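The Tray People

Helmut Gerlach owns more trays than anyone I have met, and I have met caterers. He keeps them in a former dental office on the second floor of a brick building, above a shop that sells aquarium pumps, and when I rang the bell he came down to let me in carrying one. It had a pair of reading glasses in it. "Everything has a tray," he said, by way of hello.

Gerlach teaches evening chemistry to adults who missed it the first time, or who took it and would like to lodge a complaint. The course is called Relel, for reasons he began to explain on the stairs and abandoned at the landing. It runs from January into the spring, then again after the summer, and costs $805, goggles included. There are 19 students in the current group. A twentieth dropped out after the safety talk, which Gerlach regards as the safety talk working.

I had come to write about the chemistry. I was going to learn about titration, something I have been faking an understanding of at parties since college. What I got, for most of the first evening, was a seminar on where to put things down.

"People think a lab is glass," Gerlach told us. He is a tall man with a soft voice and a gray cardigan, and he addresses a roomful of grown-ups as though we were all about to cross a street. "Glass is what you break. A lab is surfaces."

We then spent 20 minutes on surfaces.

The doctrine goes like this. An object on a bare tabletop is an object on its way to the floor. It can roll, it can be elbowed, and it can be mistaken for somebody else's object. The same object in a tray has an address. If it leaks, it leaks at home. You may reach for it without looking, although Gerlach would prefer that you looked. One tray, one kind of thing, and the trays go in a row, in the order your hand will want them. He dislikes a tray with two kinds of thing in it the way other people dislike a wet sock.

I raised my hand and asked whether a large enough tray wasn't simply a table. He thought about this for longer than I would have liked, and moved on to rims.

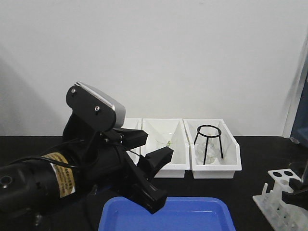 White trays in a row: a glass beaker in the middle one, a wire tripod stand in the one on the right.

The tripod deserves a word. It is one of those objects that everybody remembers from school and has never once thought about since: a ring, three legs, the end. You put a burner under it and a beaker on top, usually with a square of gauze between the two, and for the next several minutes you are a scientist. It has no moving parts and takes no batteries. Out of use it is a miserable thing to store, all leg, and in a drawer it will reach out and embrace its neighbors until you are lifting a whole chandelier of them. In a tray it just stands there. I found this more persuasive than anything that was said about it.

The beaker is a different sort of customer. It looks sturdy and helpful, like a mug that went to graduate school, and the markings up its side suggest precision. Gerlach wants this impression corrected early. "It is a cup," he said. "It is a cup with opinions about volume." If you need to know how much liquid you have, use a graduated cylinder. If you need to know very badly, use a pipette. The beaker is for holding, pouring and stirring, and for carrying across the room in two hands while your classmates lean out of the way.

The trays themselves come from all over. Gerlach's first ones were left in the cabinets by the dentist. After that he bought from Kokkinos, a restaurant supplier on the edge of town that will sell to anybody who turns up with cash and a cart. He flirted for a while with Jestia, whose catalog lists 886 items of laboratory storage and whose prices, he says, assume that you are a pharmaceutical company. He still has the catalog. It has its own tray.

What he looks for is a sloping wall and a proper rim. A straight-sided tray traps crud in the corners and your fingertips along with it. A slope lets you wipe it out in one pass with a folded paper towel, and the rim gives you something to hold when the contents are not something you would care to touch. White is best, he says, for the plain reason that you can see what you have spilled. He allows other colors for other purposes. A student named Plodeo on the sign-in sheet (it was a company name; she sells their software and had filled in the wrong box) asked what purposes. "Other ones," said Gerlach.

By the second hour we were permitted to handle equipment. The exercise was to lay out a station for heating water. I am 46 years old and have heated water before, some of it quite recently, but I had never been graded on the run-up. My partner and I put the beaker on the left and the stand on the right and the burner between them – which seemed sporting. Gerlach looked at it. He asked which hand I wrote with. He asked me to pretend the burner was lit and pick up the beaker, and I reached directly through the imaginary flame.

"Well," he said, kindly enough, and went to see the next pair.

We did it four more times. Somewhere in there it became a pleasure, in the low and steady way that folding laundry can be if there is something good on the radio. You look at the empty trays, you think about what happens first, and you put that thing nearest. My partner, a retired bus dispatcher, had the knack at once and began rearranging other people's stations on her way back from the sink.

I have since bought three trays from Kokkinos. One is for keys, one is for mail, and my husband put a banana in the third, so we are having a conversation about that. Titration is in week five.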